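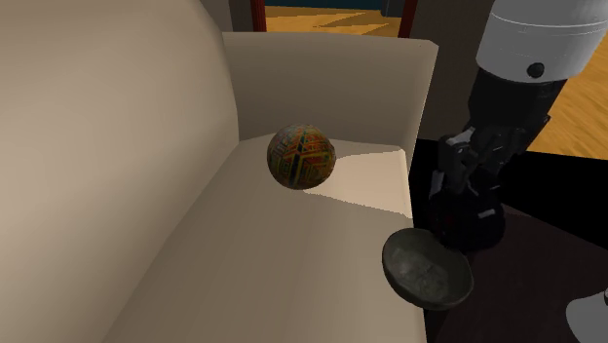

Section 5. Running the Simulated Sofa Demonstration

5.1 Purpose
This section applies to staff who present the Cleltar arm simulation to visitors during the August open day at the Wodville site. The arm works over a sofa seat on which household objects, including a bowl and a patterned ball, have been placed.

5.2 Before visitors enter
1. Start the Ginodura display computer and log in with the presenter account.
2. Open the scene named Sofa and wait for the Ready message.
3. Set the speed to 5. Higher settings are difficult for an audience to follow.
4. Confirm that the step counter reads 1,000.

NOTE: Groups are limited to 8 persons. Larger parties must be divided at the reception desk.
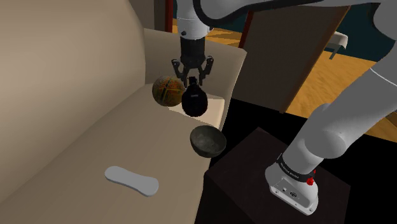

5.3 Presenting the task
5. Select Overview and introduce the arm, the gripper and the objects on the seat.
6. Invite one visitor to choose an object from the on-screen list.
7. Press Run. Do not touch the keyboard while the arm is moving.
8. Select Close View when the gripper nears the chosen object.

CAUTION: Pressing Reset during a run erases the session log. Press Pause first, then Save.

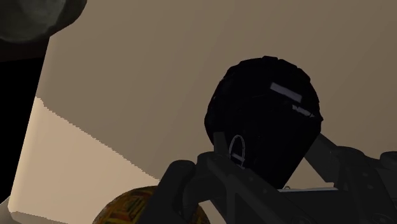
9. Allow visitors to compare the two views before the next run is started.
10. At the end of the session, save the log to the Laskowska folder and return the volume to 100.

Faults that remain after a restart are to be reported to Poonam Khurana, Demonstrations Office.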